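Vumel paper mill, Gunville – open day notes

Typing this up fast before I forget it all. Went over to Gunville in March for the open day at the Vumel mill. Got there just before 9, line already down to the gate. Free parking in the field, muddy, wear boots.

They split you up into groups of 15. Ours was led by Nokuthula Modise, who runs the second paper machine and has a voice that carries over anything. Good thing too. Foam earplugs, hairnet, no open shoes. One guy had to borrow rubber boots from the office.

Start is the pulp end. Bales of scrap cardboard going up a conveyor into a vat, smell like wet dog and oatmeal. They do a bit of new wood pulp for the nicer grades but most of it is recycled. Staples and tape come out in a big twisted rope that gets hauled off and sold. Could have watched that rope all day.

Then the machine hall. Hot! Glasses fogged right away. The wet end is nearly all water, the sheet forms on a moving mesh, then felts, then the dryers. Nokuthula let us feel a bit of sheet from before the dryers, it falls apart in your fingers like a soggy napkin. At the far end it's paper. Still dont really get how it doesn't tear more often. She said it does, and a break at 3 am is no fun.

Finished rolls get weighed and the number goes up on a board by the door. Target for a full roll is 3,285 pounds. The one we saw come off was 3,208, and she made a face at it. Under is not great, customer pays by weight and the cutter wants full rolls.
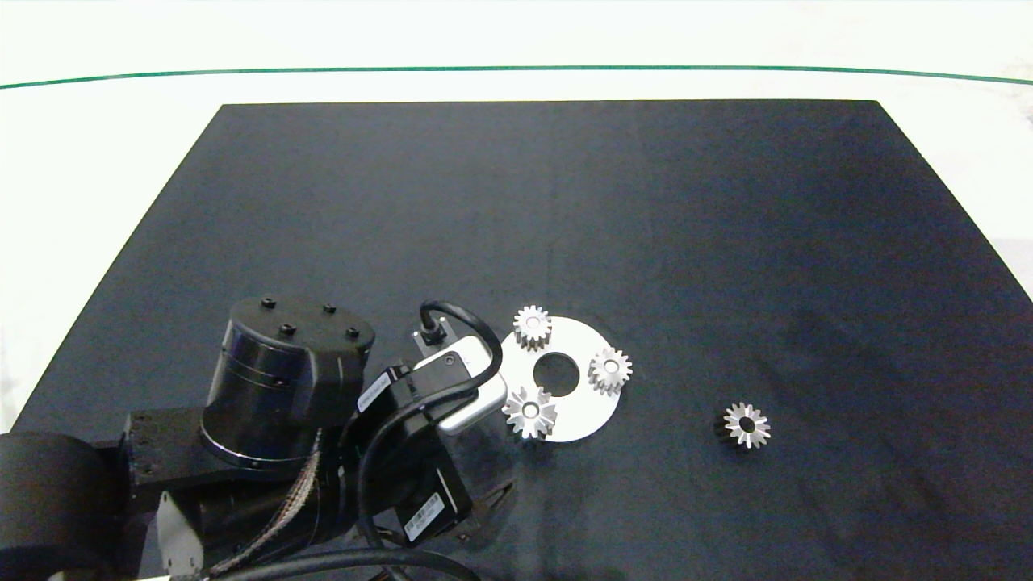

Lunch was in the canteen, chili or cheese rolls, pay what you want. Get the chili. Coffee weak. Sat with a couple from Brenavstead who had driven over for the mill shop, apparently they do it every year and fill the trunk with seconds.

After lunch the old building. This is the Ngubane wing, named for a former mill manager, and it's where they keep the hand molds and a beater that still turns. Kids could pull a sheet of their own and press it between felts. Long wait for that, go early. Mine came out thick on one side and thin on the other, with a thumbprint. Keeping it anyway.

There's a wall of watermarks too, lit from behind. Bank paper, hotel letterheads, a school with an owl. Could have used more labels, half of them had no date or name. I asked and was told the records got soaked in a flood way back.

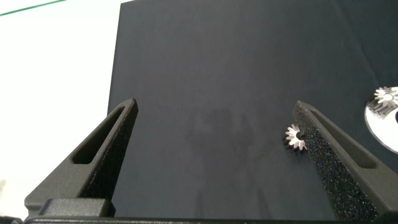
Mill shop last. Offcut packs cheap, heavy cream stock very nice, envelopes nearly gone by 2. They'd put out 4,000 sheets of a speckled gray in the morning and I got one of the last packs. Cash line is shorter than the card line. Bring a flat bag, mine got bent corners on the way to the car.

Not so good – signs to the restrooms, and the river walk was closed with no notice on the web page. Also the last tour leaves at 2:30, not 3 like the flyer says. Saw a few poeple turned away.

Would go again, mostly for the rope and the shop. Next one is in the fall, they said, no date yet.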